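Setting house rules for a shared robot bench

31 Mar 2019

When we first put the arm on the big table at Ullura, our rules were a sticky note that said "be careful", and I'm sure plenty of you started the same way! It does get you through a week or so. After that you'll want something written down, and it needn't be long (ours fits on one page).

Start with the stop button. Everyone who works near the arm should press it once themselves, before their first session, and then go through the restart with somebody watching.

Next, set your speeds. We keep to 30 per cent for any new program and leave it there for the first 5 clean runs. Shiny or top-heavy objects get the slow setting every time, and anything tall goes on the written layout so the path can be planned over or around it.

Then agree on hands. If the arm has power, hands stay off the tabletop, even to straighten a tin that's bothering you. Pause it, say "paused" out loud, and reach in only when the operator answers.

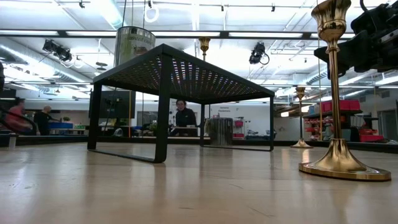

Mehrangiz Ghaffari wrote in to say that her group at Rukitz makes the person reaching in carry the pendant, and that she'd put that ahead of the speed rule. I like that very much, and it's going on our page in February's old spot, right under the stop button.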